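## 4.2 Late budgets and payments to local service providers

Darnatville adopted its budget after the October deadline in 10 of the 13 fiscal years we reviewed. In most of those years the council passed a stopgap measure that kept payroll and debt service going but left grants to outside agencies on hold. Providers under contract with the city carried the cost themselves, usually by drawing on reserves or a bank line of credit.
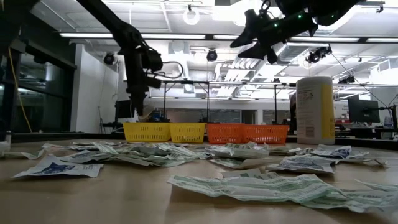
**Figure 3.** Crumpled pieces of printed paper on a wooden tabletop.

We coded each provider's payment history from the city's ledgers. A payment was counted as late if it was issued more than 58 days after the invoice was approved. Under this rule, late payments were concentrated in two areas, home care for the elderly and after-school programs. Both depend on state matching funds, and the match cannot be claimed until the city's share has been appropriated.

Wustivlow and Tejada serve as comparison cities. Wustivlow has a continuing appropriation rule – spending stays at the prior year's level until a new budget is signed – and its providers were paid on schedule even when the council missed its deadline. Tejada has no such rule, but its budgets were adopted on time throughout the period.
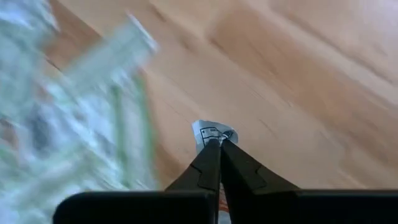
The comparison has limits. Wustivlow contracts with fewer agencies than Darnatville does, and its contracts are larger. We dropped contracts worth less than 100 dollars from all three ledgers, which removed a few reimbursements for supplies and did not change the ranking of the cities. Records from Drukstead were requested as well, but the county changed accounting systems partway through the period and the two sets of ledgers could not be matched. Drukstead is left out of the tables that follow.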